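# My brief career as a stock picker

In April I put 700 pounds into Seltura, having read two articles and half of a third.
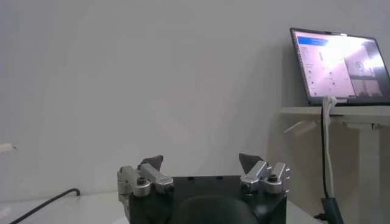 Yetunde Bashir told me at the time that a fund would be cheaper and a good deal duller, and that dull was what I could afford. I nodded and bought more.

The shares are down 35 per cent. The annual report blames "timing", and I know how it feels. I've kept them, mostly out of sulking – selling would mean ringing Yetunde.

My monthly money now goes into a tracker with 2000 companies in it. I couldn't name ten of them, and I've slept very well since.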